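Steltbridge School of Public Administration
Second-year group project: final report
Revenue forecasting and mid-year budget revision in the district of Verley

1. Purpose of the project

The project examined how the district of Verley prepares its annual revenue forecast and why the budget adopted in November has been revised in each of the last 2 financial years. The group was asked to compare the forecast with actual receipts, to describe the revision procedure, and to make recommendations that the district finance office could adopt without additional staff.

2. Sources and method

The group worked from the published budget statements, the quarterly outturn tables and the minutes of the district finance meetings. Receipts were sorted into property rates, market and stall fees, licences, and transfers from central government. The ledger supplied by the district contained 2,617 entries, of which 951 related to market and stall fees. Entries without a revenue code were assigned by hand and checked by a second member of the group.

A short questionnaire was sent to traders and ratepayers in the Jiveck quarter, where most stall fees are collected. The group received 40 completed forms. The sample is too small to support firm conclusions and is used in this report only to illustrate the findings from the ledger.

3. Findings

Property rates were forecast with reasonable accuracy. The main weakness lay in transfers, which the district enters at the full amount announced by the ministry, although payment has regularly been delayed into the following year. Stall fees were also overstated. The forecast applies the new tariff from the first month, while collection at the new rate begins only after the by-law has been published.
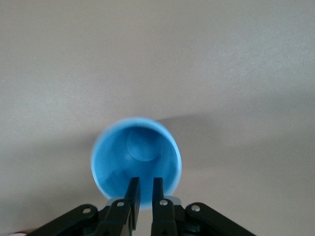
Hoàng wrote on the returned form that the fee had gone up twice before any notice reached the stalls, and asked why the district could plan to spend money it had not yet asked for. Similar remarks appeared on other forms from Jiveck. The finance office, shown a draft of this section, replied that notices are issued by the markets department and that it has no control over their timing.

4. Recommendations

Transfers should be entered in the forecast according to the payment record of previous years, with any difference from the announced amount shown in a separate line. Tariff changes should be costed from the expected date of publication. The finance office and the markets department should agree a common timetable before the draft budget is tabled.

5. Limitations

Outturn figures for the final quarter were provisional at the time of writing. The group did not have access to correspondence between the district and the ministry. The coding sheet is attached as Appendix A and the questionnaire as Appendix B.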